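Subject: Re: [wasto-home] Small kitchen, one table, please help me eat like a grown-up
List: Wasto Home and Kitchen
Tuesday, 9:40 pm

Hello all,

I've been meaning to answer this one all week, and dinner is done and the dog is asleep on my foot, so I can't get up anyway. Quoting the original for anyone who deleted it:

> Moved in June into the smallest kitchen I've ever had. One counter,
> one sink, no dishwasher, and a table that has to do everything: mail,
> laptop, chopping, dinner. I've noticed I've stopped eating at it. I
> take my bowl to the couch and then I'm surprised at how fast the bowl
> is empty. Questions for the list, in no order:
>
> 1. How do those of you with one table keep it free enough to eat on?
> 2. Do I really need all these dishes? I live alone and own a service
> for 12 from my aunt.
> 3. Where does the wet stuff go if there's no room by the sink?
> 4. The table is bare wood, or close to it. It already has a white
> ring from a mug. Is it ruined?
>
> Also open to recipes that are worth sitting down for.

Oh boy, do I have opinions about this! I lived over Hanrahan Hardware for seven years in a place where you could open the oven or the back door, and you had to pick. I ate off my knees for most of the first year. So, going through these in my own order and not yours, sorry.

Dishes first. No, you don't need a service for 12, but please don't rush it off to the thrift store either. I boxed mine up in the second month, wrote the month on the lid, and kept out two plates, two bowls, and whatever silverware I liked holding. That was it. I did go back into the box once for a platter (my sister's birthday, and it was worth the digging) and otherwise it sat under the bed until I had a real cabinet again, and then I was very happy to see it. What made the difference day to day was having so little that I had to wash it. With 12 plates you can go most of a week without washing one. With two you really can't, and it's a lot less depressing to wash two plates than to face the tower.

And get yourself a placemat. I know how that sounds. I thought placemats were for people who iron things. But a placemat on a table that does everything tells you which part of it is dinner, and I found that once it was down I'd shove the mail over without even thinking about it. Woven or vinyl, whatever wipes clean. I would not go with cloth unless you enjoy laundry. Mine has had soup on it more times than I want to say and looks fine.

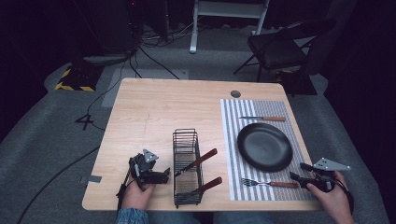

Keeping the table free is the harder part, and I don't have a perfect system, but what worked for me was a box. A plain lidded box on the floor under the table, and at six o'clock everything went in it: laptop, bills, the library book, the screwdriver that had somehow been there since Sunday. I didn't sort a thing. After dinner I could take it all back out if I still felt like working, and most nights I didn't, so the box was doing me a second favor there. I've seen people on this list recommend trays and wall pockets and those rolling carts, and they're all nice, but they all want you to put things away properly, and I was never going to do that with a pot on the stove.

Chopping on the table is fine as long as the board has something under it so it doesn't slide around. A damp dish towel works but take it up right after (see rings, farther down). I switched to a piece of that rubbery shelf liner and never looked back.

On to the wet stuff. I had the same problem, counter on one side of the sink and a wall on the other. Things I tried, more or less in order:

A folded towel on the counter. Works for a day, then it's just a wet towel.

One of those racks that goes over the sink. Great until you need the sink. If your sink is bigger than mine was, you might love it.

A narrow wire rack, the tall kind. That was the winner. Plates stand up, so it takes hardly any room, and you can carry the whole thing to wherever there's space at the moment. Put a tray or an old baking sheet under it if it's going anywhere near wood. I paid 21 dollars for mine and I have spent a lot more than that on worse ideas.

Drying things with a towel and putting them away. My mother's answer to everything. She's right, I just don't do it.

Somebody on the list last winter was using a shelf with slats above the sink so it drips straight down, and I was so jealous. If you're allowed to put screws in your wall, look that thread up in the archive, the subject line had "drip shelf" in it, I'm fairly sure.

Now the ring. Your table is not ruined! White rings are mostly moisture sitting in the finish, and they very often come out. Dark rings are the ones to worry about, those have gone down into the wood. Please try the gentle stuff first and try it on a corner. I lay down a clean dry cotton cloth and go over it with an iron on low, no steam, a few seconds at a time, lifting it up to look. The first time I did it I was sure I'd set the building on fire, and then the ring got fainter and fainter and I ran around the house looking for other rings. If heat makes you nervous, some people swear by rubbing in a little petroleum jelly and leaving it overnight. I've had that work on one table and do nothing on another.

You said "bare wood, or close to it," and that matters, so do the water drop test before you do anything else. Put one drop on a spot you don't care about and wait a few minutes. If it sits up in a bead you've got a finish on there. If it soaks in and the wood goes dark, you don't, or it's worn through, and in that case I'd skip the iron and think about oil. I use Prostero, the clear one, and I've put four coats on my own table over the years. It smells like a crayon box for a day and then it's lovely. Thin coats, wipe off every bit you can, and wait overnight between them. My first coat was much too thick and stayed tacky for so long that I glued a phone bill to it. Lay the used rags out flat outdoors to dry, too, don't ball them up, oily rags can heat up all by themselves and catch fire.

Go with the grain when you wipe. On a plain straight board that's easy, and on a swirly one you just pick the main direction and don't fuss over it. Pale wood shows crumbs less than dark wood and shows coffee more, so choose your poison.
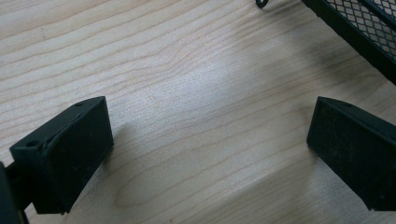 Pale wood grain, with an oval swirl toward the lower middle.

Don't sand unless you know for sure that it's solid. I went straight through the veneer on a bookcase once and it has faced the wall ever since.

Okay, food worth sitting down for! When I was trying to break the couch habit I made a rule that it had to be something that needed a knife and a fork. You can't eat a pork chop on a couch, or at least you can't enjoy it. So it was chops, baked potatoes, big roasted wedges of cabbage with mustard, a fried egg on toast thick enough that you have to saw at it. Soup is the enemy, soup goes anywhere.

My regular for a long time was what we call Zultamero beans in my family, after the restaurant my parents used to go to, which closed years ago. One can of white beans, drained, into a pan where you've already cooked half an onion soft in more olive oil than feels right. Add a spoon of tomato paste and let it go a bit dark. Splash of vinegar, plenty of black pepper, and mash maybe a third of the beans so it gets creamy. Slide it onto a plate (a plate, not a bowl!) and put a sausage or a slab of fried halloumi on top. Takes as long as the sausage takes. The old recipe card says to serve it with "a good bread" and I have never once had good bread in the house when I made it.

I'd also say don't try for every night. I started with two nights a week and let the couch have the rest, and it crept up by itself. These days I'm at the table most evenings with the radio on, and the couch is for popcorn.

One list thing while I'm at it: the digest came through at 251 messages last month and a good half of that was people quoting the entire thread back at us. Could we all trim? I know, I quoted the whole original up top, but it was short and it was only the one.

Let us know what the water drop does. And if the ring turns out to be a dark one, write back before you buy anything, there are a couple of furniture people on here who lurk and will come out for a dark ring.

Off to get the dog off my foot.

--
To leave the Wasto Home and Kitchen list, send a blank message with "off" in the subject line.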